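Clearing a gripper that has stalled inside a container

Applies to the two-finger gripper on the Lilelari bench arm, controller software 2.04 and later. Written by Beatriz Brandão, checked by Rodrigo Salgado.

Fault 545 means a finger met resistance while the wrist was still travelling down. The arm stops, the motors hold position and the controller waits. Most of the 545s on our bench come from cups and bowls, where the finger lands on the rim or wedges against the inner wall. The steps below get the arm out without bending a finger or dropping what it holds.

Before you touch anything

Press the stop button on the pendant and wait for the amber light. Do not press Resume. Resume carries on with the last move, and the last move was downwards. Keep your hands outside the taped line until the light is steady.

Do not cut the power at the wall either. The wrist brake on this model lets the arm sag a little before it bites, and that is enough to crack a bowl.

Find out where the finger is

Open the wrist camera view on the pendant. With a dark container and the bench lights down, you may get very little beyond the near finger and part of the rim. Turn the lamp on and look again before deciding anything. 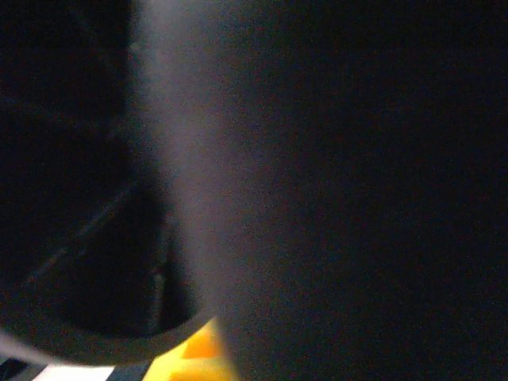 If you still can't tell whether the finger is inside the wall or outside it, walk round and look from the side, staying behind the line. Natália Amaral once backed out on the camera view alone and took the cup with her — the fingertip pad had caught under the lip.

Back the arm out

1. Set the pendant to Manual and the speed to its lowest setting.
2. Open the gripper by one step. If the force reading rises, close it again by one step and go to 4.
3. Jog straight up in tool Z, 2 mm at a time, watching the force reading. Stop when the finger is well clear of the rim.
4. If the finger is wedged, press Stop, wait for the amber light, then hold Free Wrist and ease the container down and away by hand. You need a second person on the stop button for this.

Afterwards

Check the fingertip pad for tears and make sure both fingers close evenly. Run the homing routine with nothing in the gripper. Save the log before you clear the fault; it keeps 3000 lines and then overwrites the oldest.

If 545 comes back on the same object, leave the arm stopped and tell Rodrigo.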